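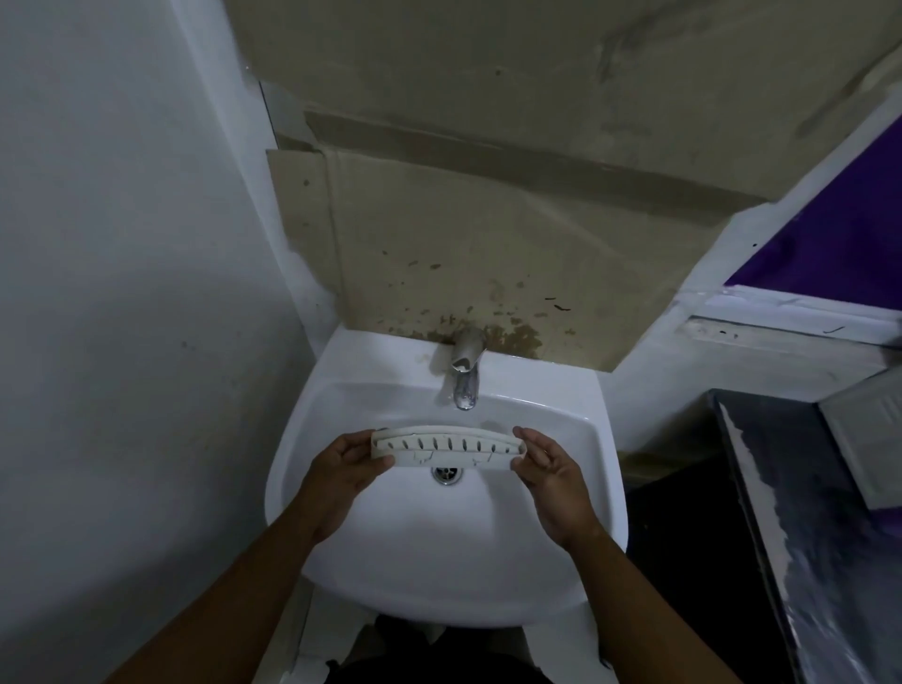 Pokura Craft Notes

Plain text notes on kids craft kits and afternoon projects. One row per project. Collected at Breltier, cleaned up a bit, still messy in spots.

What's in it
278 projects, 6 columns: title, age range, supplies, minutes, mess level, notes. Some 700 photos in a separate folder, not matched to rows yet.

Mess level
0 = table wipe. 3 = change of clothes. Glitter is always 3, don't argue. Salt dough got entered as 1 and 2 in differnt places, use 2.

Known problems
- Brinder kits have no minutes, box doesn't list them
- ages are parent guesses for anything before March
- "felt" and "felt sheets" both show up in supplies, same thing
- notes column stops at 2000 characters, long ones are chopped
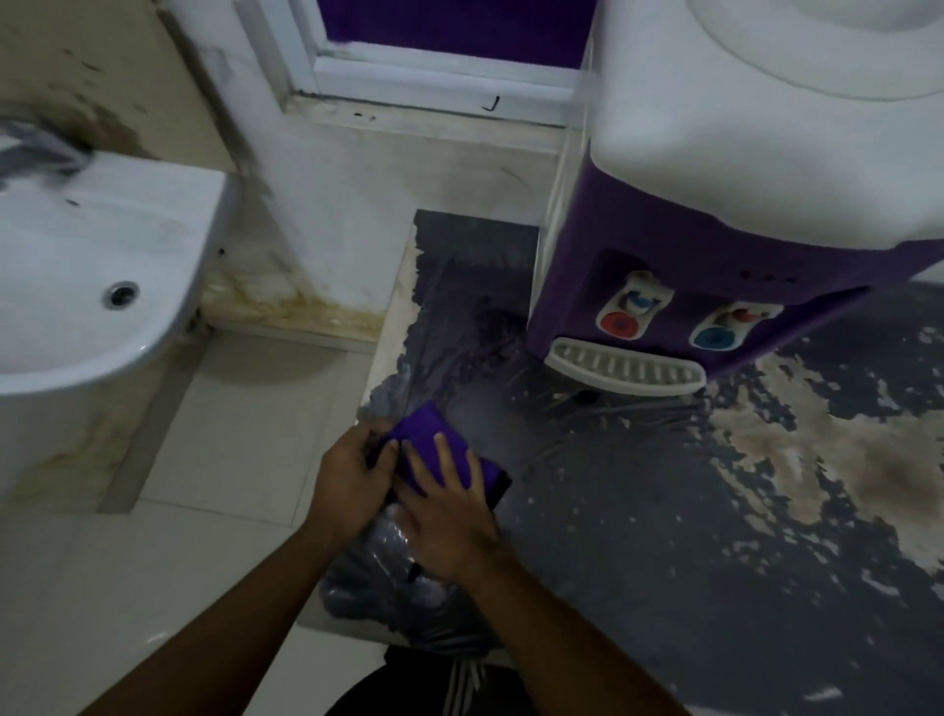
Folding the purple cloth.

Loading
Tab separated, UTF-8. Skip the first line. Shehata script in /tools still works but is slow, will fix whan there's time.

Use
Fine for home, classrooms, library tables. Please don't resell as a printed book. Fixes welcome, one project per change, keep the column order.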